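4. Fitting out the Ovus card wallet

1. Lay a soft cloth down first. Keeps the grain clean.
2. Press the snap shut, strap flat across the front. Should click. 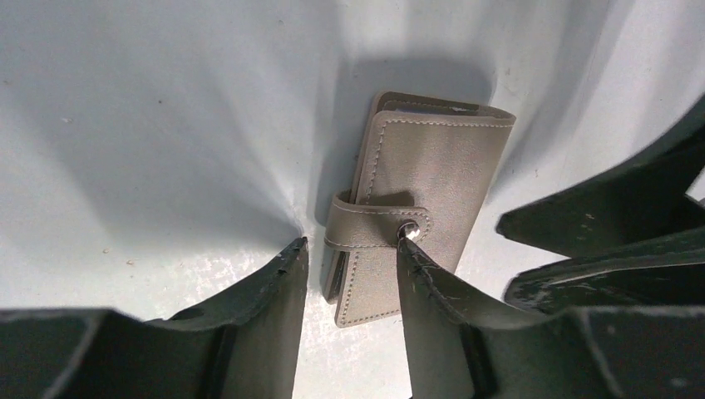
Strap across the front, snap closed.

3. To open, lift the strap by its rounded end – dont pull on the stitching.
4. Cards in one at a time. New slots are tight, they ease by themselves.

Caution: no oils or wax polish on the strap.
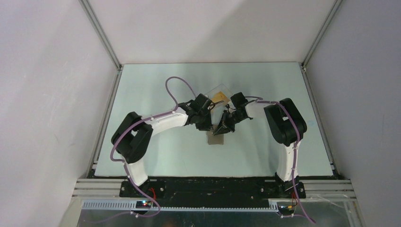
Cleaning next. Damp cloth, wipe with the grain, leave it open for 55 minutes away from radiators. Do the table aswell: faint smudges like those on the pale blue top will transfer to a light wallet. Spare snaps – ask Mirjana Babić at Fastirum.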